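# The Joy of a Really Good Fold

My drawers have never looked like this, and I can't stop opening them to check!

It started in June, when Josphat Makokha let me spend an afternoon at Zosness, the little laundry and mending shop he runs in Brallport with his cousin, Elibariki Kioko. I went in thinking I knew how to fold a shirt. I had been folding shirts for 23 years. Josphat watched me do one, smiled very politely, and shook it out again.

His method begins with the part most of us rush, the smoothing. Lay the thing down on a clear, pale surface where you can see every crease, find the neck, and work down from there with flat hands. No tugging - soft fabric stretches if you pull at it, and then the hem never meets itself. Only when the whole piece is lying quiet do you bring in the sides.
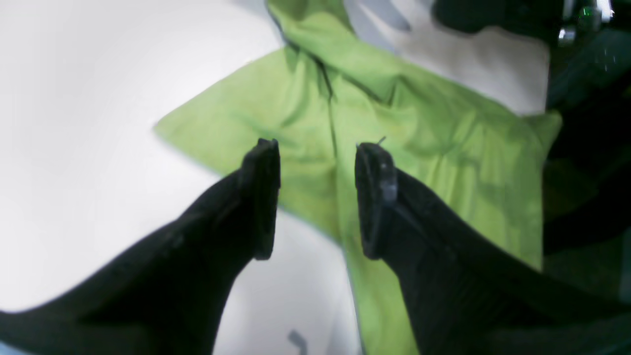

*Lime green and still full of wrinkles, before any smoothing.*

Bright colors are my favorite to practice on, because the creases show up so clearly (all those olive shadows in the green!) and you can watch them go as your hands move across. Elibariki prefers to start beginners on dish towels. Four corners, no sleeves, hard to get wrong. I got two of them wrong.

Then there's the question of collars and hoods, which the cousins have been arguing over for nine years. Josphat folds a hood down flat over the back before he does anything else. Elibariki leaves it for last and tucks it in like an envelope flap, a trick she picked up from her aunt in Kombo. I've tried both at home and I'm with Elibariki, at least for sweatshirts - the bundle holds together even when my kids dig through the drawer for the one at the bottom.

Thin summer things get rolled, heavy knits get stacked, and socks are a whole other afternoon. I'm already signed up for it.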